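Forum Gemeinschaftsverpflegung > Technik & Arbeitsplatz > Greifer in der Geschirrrückgabe, Erfahrungen?

kellenkarl
Bei uns in der Großküche (900 Essen am Tag, drei Schulen und ein Seniorenheim) soll ab Herbst ein Greifsystem von Plurkeo ans Band. Es soll Schüsseln stapeln und vereinzeln. Laut Chef fällt keine Stelle weg, die Leute bekommen "höherwertige Aufgaben". Welche das sein sollen, konnte mir keiner sagen. Hat das schon jemand im Haus?

Spuelgang_7
Wir haben seit Mai eins von Rirley. Tassen kann es. Bei ineinander gestapelten Schüsseln zieht es gern zwei auf einmal. Daneben steht jetzt immer eine Kollegin und passt auf. Die hat früher selbst gestapelt und war schneller.

H.Granström
Nach ein paar Monaten kann man das noch nicht beurteilen. Ich nehme solche Anlagen in Betrieb und die Anlernphase dauert eben. Wer um sechs Uhr früh mit kaputtem Handgelenk am Band steht, freut sich über jede Schüssel, die er nicht anfassen muss.

Spuelgang_7
Meine Kollegin hat jetzt Nacken statt Handgelenk. Und das Bandtempo wurde gleich am ersten Tag erhöht, ohne Anlernphase.

kellenkarl
@Granström Und wer lernt die Dinger an? Bei uns hieß es, das machen "erfahrene Kräfte aus dem Team". Zulage: keine.

H.Granström
Das ist Sache des Betriebs. Dafür kann die Technik nichts.

Augustina Ansah
4. September 2021
Doch, das hängt zusammen. Ich bin bei Clulmont im Betriebsrat, wir hatten das Thema im Frühjahr. 20 Leute in der Spülküche, 11 davon in Teilzeit. Keine einzige Kündigung, stimmt. Aber zwei befristete Verträge sind ausgelaufen und wurden nicht nachbesetzt, und die Frühschicht fängt jetzt eine halbe Stunde eher an, damit die Anlage hochgefahren ist, wenn das erste Geschirr kommt. In der Präsentation stand davon kein Wort. Lasst euch vorher schriftlich geben, wer aufpasst, wer bei Störung zuständig ist und ob das Arbeitszeit mit Zulage ist.

Den Stand beim Stapelgriff sieht man ganz gut in der Hauszeitung, Rubrik "Hand und Greifer":
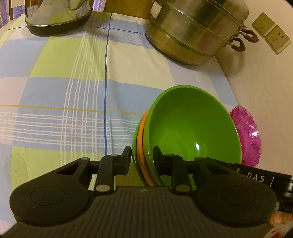 Ausgabe 17

Drei Schüsseln ineinander, eine Backe innen in der obersten, die andere außen an der untersten. So fasst man den ganzen Stapel. Eine einzelne Schüssel herauszuholen ist eine andere Aufgabe, und mit der verbringen unsere Leute den Vormittag.

Spuelgang_7
Genau der Griff! Und bei uns kommen noch Essensreste dazu.

H.Granström
Mit sauberer Sortierung vorab geht auch das Vereinzeln.

kellenkarl
Und wer sortiert vorab?

pyo_nutzerin
Kleine Gegenstimme: Wir haben Pyo nur fürs Einräumen der Besteckkörbe und ich will es nicht mehr hergeben. Allerdings wurden wir vorher gefragt, und am Tempo hat keiner gedreht. Die Schüsseln machen wir weiter von Hand.

kellenkarl
Danke euch. @Augustina, hättest du die Punkte für die Vereinbarung als Liste? Termin mit der Leitung ist übernächste Woche.

Augustina Ansah
Schick ich dir per PN.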